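Danum Studio Project – Report by the Torngate group
March
4 min read

Our project was to take one corner of the studio and turn it into somewhere people would want to sit and record a short talk. We called it Undine, after the first name anyone shouted out, and it stuck. The corner had to do two jobs: store our kit and give us a plain background for filming. We had 7 weeks, and I loved nearly all of them!

We began with the storage. The tall cabinet was already in the building, so the planning went into what goes where. The side panels have rows of holes for shelf pins, so we could try different heights (we tried a lot of different heights) before we settled. Tall things needed a gap they could stand up in, and that decided the rest.
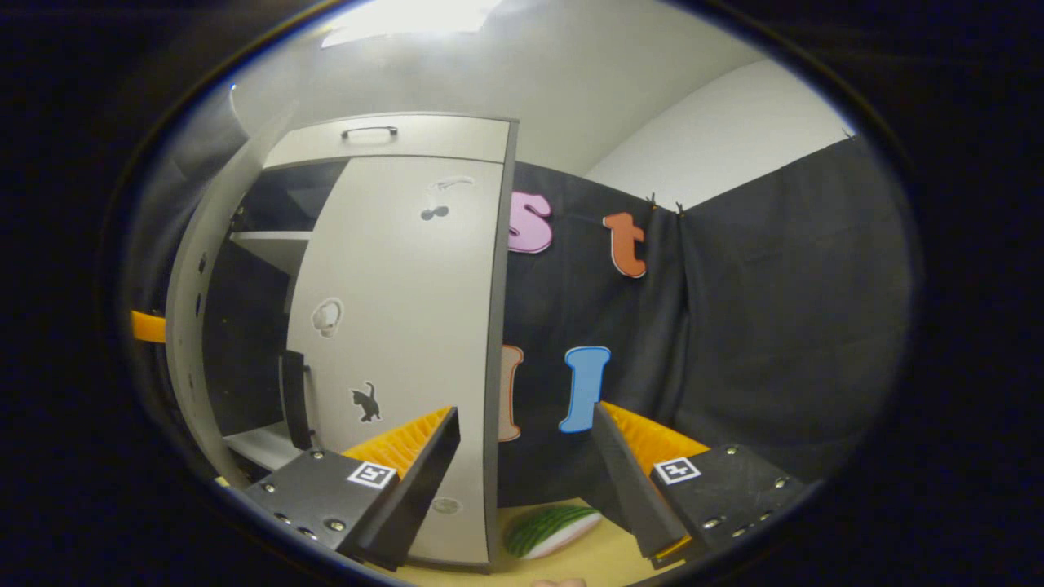 Fig. 1. The light grey cabinet with its door open, next to the black fabric backdrop with the foam letters.

Stickers were the most fun part. We let everyone bring ideas for the door and ended up with a music note and a black cat with its tail up, among others. Our tutor group thought they would look messy, but they make the cabinet feel like ours – and it is much easier to say "the cat door" than "the storage unit on the left".

The backdrop took longer. Our first go, nicknamed the Bondarchuk because it was meant to look like a film set, sagged in the middle and had to come down. Black fabric was the better choice for us, as it hides creases well on video. Foam letters are light, so they don't drag the cloth down.

We have recorded 3 talks so far, and the longest came to 2,681 words when we typed it up. Next term we want to sort out the lighting and put labels on the shelves.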